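Sternport Strings Forum > Festivals, courses and summer schools

Topic: Chamber music course in September, is the quartet track worth it?

vrata_viola
January 16, 2023

Good evening to all. I am an amateur viola player (adult, restarted after a long pause) and I am thinking of applying to the Sternport chamber music course in September. There are two tracks this year. In the quartet track they put you in one fixed group for the whole week. In the open track you change groups every day and you also play in the string orchestra in the evening.

My teacher, Vratislav Říha, says the quartet track is better because one learns to play chamber music only by staying with the same people. I believe him in general. But I worry what happens if the group does not fit together. Has somebody here done it as an adult? I would also like to know how strict they are with the recording you must send.

Please excuse my English, I check it but some mistakes stay.

bassbar_lena
Welcome! I did the quartet track two summers in a row. First time was wonderful, second time our first violin had not learned her part and we spent the whole week on the first movement of a Haydn. So your worry is fair. I would still choose it again.

About the recording: they want two contrasting movements, no piano needed. Mine was made on a phone in my kitchen and they took it.

oldgut
I disagree with the teacher, sorry. For somebody coming back after a pause, the open track is kinder. You read a lot of music, you meet everybody, and if one day goes badly you have a new group in the morning. A fixed group with an uneven level is a very long week. The coaches at Sternport are good but they cannot repair that.

vrata_viola
Thank you both. Lena, when did you receive your parts? I am a slow reader and I need at least one month for a new quartet part. If they send it a week before, I think I must say no to this track.

bassbar_lena
Seven weeks before, the first year. The second year it was three, and I complained. They said the delay came from somebody who canceled and the groups had to be made again.

Aicha Ragab
I coach at the course (cello, only the open track, so I am maybe not neutral). The plan for this year is that parts go out in July. I cannot promise it in the name of the office, but this is what we were told in the autumn meeting.

On the level question: the form asks you to list the last pieces you performed. Please write the truth there. Many adults write pieces that they studied once with a teacher, and then they are put in a group where they suffer. If you performed an early Haydn quartet, write this. It is enough.

oldgut
With respect, Aicha, the form is the problem. "Performed" means a concert to one person and a house evening to another. In my year we had a cellist who had listed late Beethoven. He could play it, but only alone and in his own tempo.

Aicha Ragab
Yes, I remember this discussion and you are right that the word is not clear. I will ask if they can add a line for where and with whom.

zestance_tom
What is the fee now? I remember it was very reasonable when the course was still in the school building. Since they moved to the Gravik hall it seems to go up each year.

bassbar_lena
The tuition is on their page, I don't want to write a wrong number. What surprised me was the practice room deposit, 182 for the week. You receive it back, but it took until the end of October in my case. Bring your own stand also. The ones in the hall are heavy and there are never enough on the upper floor.

zestance_tom
A deposit of that size for a room with a door that doesn't close? No, thank you. I will stay with the Bustamante weekend. It is only three days, but we play from breakfast to night and nobody asks me for a recording.

vrata_viola
I looked also at Bustamante, but I read there that violas must come with a complete group. Is this still so? I know only one violinist who would travel, and she doesn't like to sleep in shared rooms.

zestance_tom
Not since last year. You can come alone now and they keep a list of single players. Violas are always wanted, you would have a group in an hour. The level is mixed, I must admit. Some people come mostly for the dinners.

oldgut
Tom is too modest, the level at Bustamante is fine. But you cannot compare a weekend with a week of coaching. If vrata wants to learn, he should go to Sternport, open track. If he wants to play, Bustamante. My opinion has not changed since the beginning of this thread.

bassbar_lena
And mine also not. In the open track I never got past the notes. We read a piece, it was nice, and the next day it was gone. In the fixed group we had time to talk about bowings, about who leads in which bar, about why the second violin was always late (it was me). The final concert is small, roughly forty people in the audience, but I was more nervous than in my orchestra.

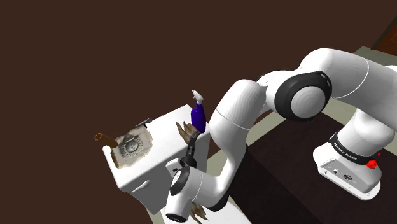 One more thing about the fixed group. Ask for your coach's name before you pay. There is a big difference between a coach who comes every day and one who comes for two sessions and leaves you with an assistant. The assistant we had was very young and friendly, but she did not dare to stop us.

Aicha Ragab
Every quartet should have the same coach at least once a day. If this does not happen, please tell the office during the week and not after. After the week we can only apologize.

vrata_viola
I read everything twice, thank you. I spoke with Mr. Říha on Thursday after my lesson and showed him the argument of oldgut. He laughed and said that he also had a bad quartet at his first course, and that he learned from it how to count rests. I am not sure if this was meant as an encouragement.

For the moment my plan is this: I make the recording in March, I apply for the quartet track, and on the form I write that I accept the open track if the levels don't fit. Aicha, is it allowed to write such a thing?

Aicha Ragab
Yes, there is a box for comments at the end. Write it there and also in the email, because the box is not always printed for the person who makes the groups.

oldgut
A good compromise. Which movements do you send?

vrata_viola
A slow movement from a Telemann concerto and, for the contrast, the first page of a Stamitz, if my left hand agrees. My teacher wants the Stamitz slower than I do.

bassbar_lena
Listen to him on this one. They hear many fast and dirty Stamitz recordings. And write here when you get the answer, I may apply too if my knee is better by then.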